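What the Repair Desk Teaches a Library

112 shares | 2 comments

The Vommont Public Library lends the usual things: novels, films, tax forms in season. Since November it has also lent its patrons time at a long table on the second floor, where household goods are mended under the guidance of staff. The program is known as the Repair Desk, and it has become one of the more closely watched services in the county.

Dolores Schumacher, the library's director, regards it as an extension of existing duties. "A library has always helped people find out how to do things," she said. "We hold shelves of manuals. It seemed reasonable to offer a place to use them."

The desk opens two afternoons a week. Patrons reserve a place at the circulation counter and agree to take part in the work themselves. Lamps and small radios are accepted, as are garments, picture frames and hand tools. Microwave ovens and anything containing fuel are declined. In its first month the desk received 41 items, and lamps were the largest group.

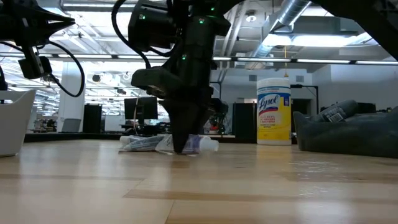

Preparation took longer than expected. Na-rae Won, head of adult services, spent much of the previous year on questions of liability and storage. The original plan placed the desk in the basement, close to the loading door, but the stairs there are steep and the lighting poor. The second floor was chosen instead, and the bound periodicals were moved to make room.

Staff have also had to settle what counts as a repair. A zipper that closes again is a simple case. A chair that will bear weight only if its owner sits with care is harder – the library now records such items as improved, and the patron signs a short note saying so.

Helmi Jääskeläinen, who trained as an upholsterer before joining the reference department, would like to see the manuals themselves brought up to date. Many describe appliances that have not been sold in decades. She has asked for a modest increase in the technical collection, with preference given to books on textiles and furniture.

The board will consider that request on 10th January, together with a proposal to open the desk for one evening each month.

Contact the editors | Copyright Firkum Quarterly. All rights reserved. | Back to top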